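Analyst, Shareholder Voting and Ownership (Bulemeck)

Posted February 6, 2020

Bulemeck advises minority shareholders on how to vote. We read proxy filings, pledge agreements and related-party notes, and we write down what we think they mean. We have one opening on the ownership desk, run by Emília Murín.

Most of the work is doubting things. A company says its new anchor investor is a long-term partner. Maybe. We want someone who asks who lent the money, who sits on which board, and why the stake stops just short of the level where a tender offer would be required. If you read "strategic alliance" in a press release and feel reassured, this job will annoy you.

What you would do

Cover 254 listed companies with two other analysts, mostly industrials, shipping and automation. Write voting notes before the annual meetings, which pile up in June. Keep the ownership charts current. Take calls from funds that disagree with you, and sometimes change your mind.

Your first file would be Plindance, where the founding family and Ekulov both claim to be acting for all shareholders. We have our doubts about both.

What we ask for

Three years or more in equity research, corporate law, audit or financial reporting. You can read a cash flow statement without the company's slides next to it. Your writing is plain. A second language helps, but please don't list one you can only order lunch in. We don't care much about certificates — we have met too many people who hold them.

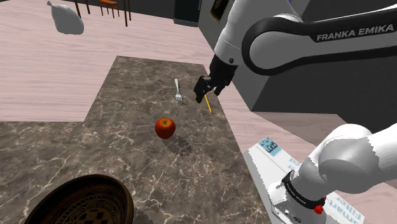
What we offer

A two-year contract with a review at the end, and a desk in our Iyamu office or at home. We won't promise a fast-growing team or a family atmosphere. Pay depends on experience and we name the range in the first call.

How to apply

Send a resume and a note of 2000 to 3000 characters on a shareholder vote you think went the wrong way. Tell us what would prove you wrong. Skip the cover letter. Applications go to Rosalía Pastor, who reads all of them and replies to all of them, though slowly in proxy season.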